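**Subject: Re: [lab-purchasing] Equipment list for next budget round, gripper fingers and test goods**
**From:** Peninah Okoth
**To:** lab-purchasing list

Dear Gladys, dear all,

Thank you for the list. I answer under your text, and I hope that I understood each point correctly.

> On Tuesday Gladys Lukumay wrote:
>
> I have put one second arm in the draft, plus the spare gripper from Verkby. Can the manipulation people tell me before I send it to Laizer: (a) do you need the second arm now or can it wait, (b) how many sets of fingers, (c) what is the line "consumables, snacks"? It was refused last time because the office thought it is for the coffee room.

(a) The second arm can wait. We discussed it in the group and we prefer to keep the money for the fingers and for a better cable solution. At present the cables by the desk hang down towards the floor, and I would like to have a proper cable channel before we put any more equipment there. Carkidmont offers one, the price is 70 for each desk.

(b) I ask for 8 sets. The fingers are the part which we use up fastest, and the delivery time from Verkby was five weeks when we ordered before. The whole order would come to 940 with delivery. If this is too much in one round, please split it in two, but do not remove it.

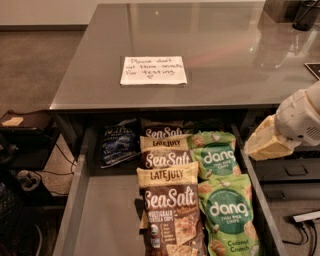 (c) The snacks are test objects for the drawer task. The arm must take one bag out of the open drawer and later put it back between the others. Bags of chips are difficult for a gripper, the material is soft and shiny and the shape changes when you press it. Tortilla chips and rice chips give us different packages, so please do not replace them all with one cheaper kind. Our note on the desk says "Please don't eat these snacks for testing", with a small heart, and I ask you to write the same in the budget in more official words. Maybe "packaged test goods"? Then the office will not think of the coffee room.

One more question, for Minari users. Do we still pay for the licence from the equipment budget or is it now under software? I could not find it in the draft, and I do not want that we discover it in February when it must be renewed.

I have not included a new drawer unit. The present one opens fully and is good enough for this task. If the kitchen task is approved we will need a second one, with a different handle, but I will write about this separately.

Gladys, please tell me if you need the offers as separate files. I can send them before 4 in the afternoon.

With kind regards,
Peninah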